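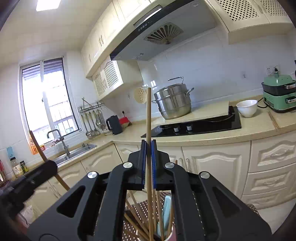 Kitchen collection: status at end of February

The Luncombe group has closed the first block of household recordings for the Dunlow set. The block holds 224 accepted examples of table utensils being handled with the two-finger hand-held grippers. A further 176 were recorded and set aside, mostly for lost tracking near windows. These will be reprocessed when Virkeck delivers the new pose estimator, and any that pass will be added to the set under their original numbers.

All recordings in this block were made in ordinary kitchens, with the owners' own utensils and in the light available at the time. Collectors were asked to leave worktops as they found them. The previous block was recorded on a bare bench, and policies trained on it did poorly as soon as a kettle or a pot appeared behind the target object. We expect the new block to help with this but have no results yet.

Thin objects remain the weakest category. A single chopstick gives the finger pads very little to close on, and a small error in approach angle is enough to miss it or to take two at once. Collectors should slow down over the last part of the approach and hold the closed grip for a moment before lifting. Examples in which a second stick comes up with the first are kept, but must be tagged as multiple. Do not delete them on site. 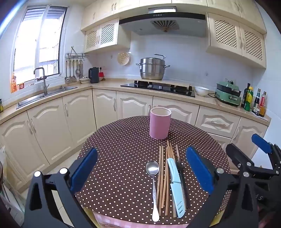 Start layouts have been revised for the next block. The old instruction fixed the position of each item on the table, and the model learned the positions. From now on only the holder stays near the middle, and the remaining items are laid down freely between takes. Roughly parallel is acceptable, as with the spoon, the chopsticks and the light blue knife lying in front of the pink holder on the dotted cloth. Knives stay in their sheaths. Patterned cloths may be used, but a cloth must not be changed partway through a session.

Two-handed takes need both grippers calibrated together. In 3 sessions the left and right units had been calibrated separately, and the offset between them was too large to correct afterwards. Those sessions have been withdrawn.

The target for the next block is up to 700 examples. Uploads go to the Ilie server as before, one folder per session, with the calibration file included. The server is down for maintenance on Tuesday morning.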